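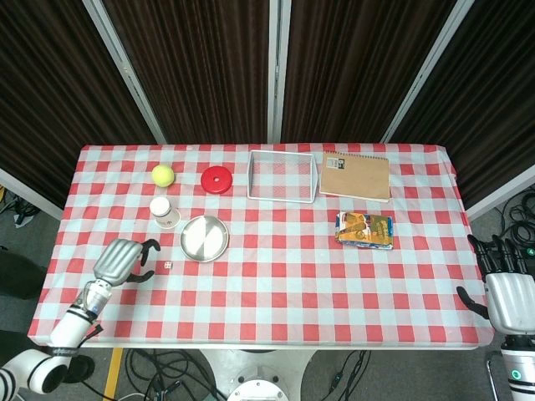 4. Washing and drying your Nilik tablecloth

Before the first use, please wash the cloth one time alone. The red color can give a little dye in the first wash, and the Nilik fabric also becomes softer after it.

4.1 First wash

1. Shake the cloth outdoors to remove crumbs.
2. Turn the hem inside and close all snaps, if your model has them.
3. Put the cloth in the machine without other laundry.
4. Select a cold gentle cycle, with spin not higher than 600 turns per minute.
5. Take the cloth out as soon as the cycle ends.

Note: Do not use fabric softener in the first 5 washes. It leaves a film and the fabric will not take up spills so well.

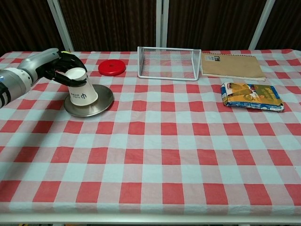

4.2 Stains

1. Press the stain with a dry towel. Do not rub.
2. Mix 5 ml of mild liquid soap in 100 ml of cool water.
3. Apply the mixture from the outer side of the stain to the middle.
4. Wait ten minutes, then rinse.

CAUTION: Never use chlorine bleach. Damage from bleach is not covered by the Camanstead warranty.

4.3 Drying and ironing

Hang the cloth in the shade with the long side over the line. Iron it on the back side at medium heat while it is still a little damp. For the Zaidi coated model, do not iron. See section 6.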